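Drasgate Slate Signs — your questions

Do you really make them yourself?
I do! It's me in a shed out the back of Drasgate, cutting house numbers and the odd pub sign, and I answer all the emails too (usually with a cuppa in hand, so forgive the typos).

How long will mine take?
Allow 9 working days for a number and a bit longer for names. June was bonkers, but I've caught up now.
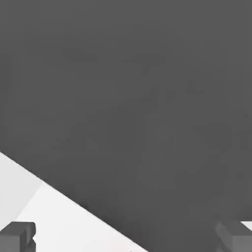

What colour should I pick?
Depends on your wall, mate. Cream render can take nearly anything, and brick is happier with white lettering on something dark. If you're stuck, go for a plain matte charcoal grey like the big dark surface in the picture, with a pale colour beside it — I love that pairing and it suits most front doors. The Trilolier range has a green as well, if you're game.

Can I put it up on my own?
Yep. Each sign comes with 2 screws and a paper template. Anything over 5 kilos needs a second pair of hands.

Do you post everywhere?
Anywhere Tosteck couriers go, and pick-up is free. Changed your mind? Let me know within 72 hours of ordering and I'll refund the lot.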